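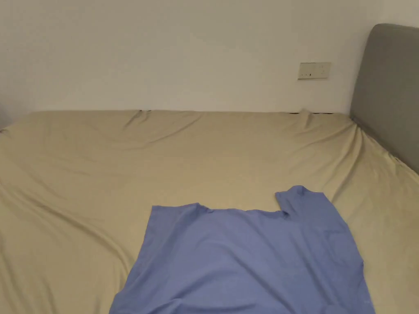
Bedroom at Rantala, grey headboard end, with a blue shirt laid out on the bed.

Prundow Household Skills - progress report to the Nesetti fund
May 17, 2019

Dear Jahangir,

You asked for something less stiff than the February report, so I've left the template alone and just written it the way I'd tell you over coffee. The spreadsheet with the spending is coming separately from Iida Jääskeläinen, who does our books, and she says you'll have it before I've finished typing this. She may well be right!

So, where we've got to. The bedroom is up and running. You'll remember that when you last came to Rantala it was still full of boxes and a dismantled wardrobe, and that we were doing all the clothes folding on a trestle table in the hall. It worked, sort of, but people don't fold their washing on trestle tables in halls. They tip it out on the bed. Now we have a proper big bed with an upholstered headboard, pushed up against the wall the way most of our people have theirs at home, and the sessions feel completely different.

We've had 22 people through the bedroom sessions since the start of the spring block, against the 20 we promised you. A few came once and decided it wasn't for them, but most have stayed on, and three who finished are coming back as helpers. The ages are more mixed than I expected. We had planned mainly for people moving into their first flat on their own, and they are still the biggest group, but Lenni Pesonen at the housing office has also been sending us people who've lost a husband or wife and have never run a house by themselves. They are lovely company and very particular about collars.

What we do in a session

We start with the bed. Everybody has a go at the fitted sheet, and with the bed against the wall this is a real job, as you have to get the far side on by kneeling across the mattress or by pulling the whole thing out. We teach both. The far edge always ends up with a bump or two in it and I've stopped fussing about that. Lempi Lahtinen, who leads on alternate weeks, fusses about it a great deal, so between us people get a balanced education.

Then the clothes. We've settled on shirts as the main thing and built everything else round them. A shirt has sleeves, a collar, a front and a back, and if you can get one flat and folded you can manage nearly anything else in the basket. Lay it on the bed, smooth it out with your hands, sleeves in, sides in, bottom up. We used to start with towels because they're easy, but people got bored and didn't see why they'd needed to come out for it. Putting the shirts first has made for a livelier first hour, and I wish we'd done it in the autumn.

The plain light sheet has been a help here too. We began with a busy patterned set that Lempi brought in (flowers, very cheerful) and folks with poorer eyesight kept losing the edges of things. On a plain pale sheet a coloured shirt shows up nicely and you can see where the sleeve stops. It was Reijo Lappalainen's suggestion - he has come to every single session and has very little sight on his left side - and we've since written it into the session notes.

After that it's putting away. This is the weak bit, and I'd sooner tell you than have you find out. The wardrobe went back together with one door that won't stay shut, and the drawers are too shallow for jumpers. People fold beautifully on the bed and then squash it all into a drawer at the end, which is a bit sad to watch. I've got 42 euros left in the small furniture line and I'm looking for a second-hand chest of drawers. If you hear of one, please shout.

What hasn't gone to plan

The ironing sessions haven't started. The room has the space for a board, but I want the wiring looked over before we have an iron going with several people in there, and the electrician has cancelled on us twice. I've now got a firm promise for early next month. Until then we're sticking to folding and hanging, and I'd ask you to let us carry the ironing money over into the next block. Iida has marked it on the spreadsheet so it doesn't look as if we've simply forgotten to spend it.

The other slip is the printed guide. We said we'd have a little booklet for people to take home, with drawings. We have the words, and I think they're good, plain and not bossy. The drawings were going to come from a student at the college who has since got a summer job, so we're stuck. Lenni thinks we could use photographs and be done with it. I'm half persuaded. Drawings are clearer for the folding steps, where you want an arrow and a dotted line, but photographs would be fine for making the bed and for the wardrobe. I'd like your view on this, as it was your idea in the first place.

We also had a slow patch in the middle of the block when the bus route changed and half the group couldn't get up the hill without a long walk. Jari's minibus was never part of the budget, so we moved the start back by half an hour to fit the new timetable, and attendance picked up again quite quickly. It's a small thing but it cost us two weeks.

What people have told us

We gave out a short form at the end of the block and got most of them back. I won't copy them all out. The thing that comes up again and again is that it's nice to practise in an ordinary room. One person wrote that she had started making her bed every morning, "even when I'm not having visitors". Another asked if we could please do duvet covers, with three exclamation marks, and two more said the same in calmer handwriting. So we'll be doing duvet covers! I'd put it off as the covers are heavy for some of the older ones, but Lempi has a way of doing it by rolling the whole thing up like a pancake that doesn't need much lifting, and she has been wanting an excuse to show it off.

The only grumble was the temperature. The bedroom is on the cold side in the mornings and people kept their coats on for the first part. We've started putting the heating on earlier.

What we'd like to do next

For the summer block I'd like to run the bedroom two mornings a week instead of one. We have 37 names on the list, counting those who want to come back, and I don't want more than five or six round the bed at a time or they just end up watching each other. Two mornings would clear the list by the end of August with a bit of room for late arrivals. Lempi is willing to take the second morning. The extra cost is her hours and the laundry, as the sheets get changed after every session and it does mount up.

I'd also like to buy a second set of plain bedding, so there's always one on the bed and one in the wash, and some more shirts in different sizes and materials. We've been relying on what people have at home and it's nearly all the same sort of cotton.

And I've had a note from Usa, the sheltered flats across the river, asking if we'd bring a session to them. I've said maybe. They have a spare flat with a bed in it, but I haven't seen it, and I'd rather get the ironing going here before we start carting baskets over the bridge. I'll visit in the next few weeks and let you know what I think.

Could you come and see a session before the summer block starts? You'd be very welcome to join in, and Reijo has already said he'll show you how to do a collar. Mornings are best. Just ring the Prundow number and whoever picks up will find you a slot.

I think that's everything. If Iida's figures and mine disagree anywhere, go with hers.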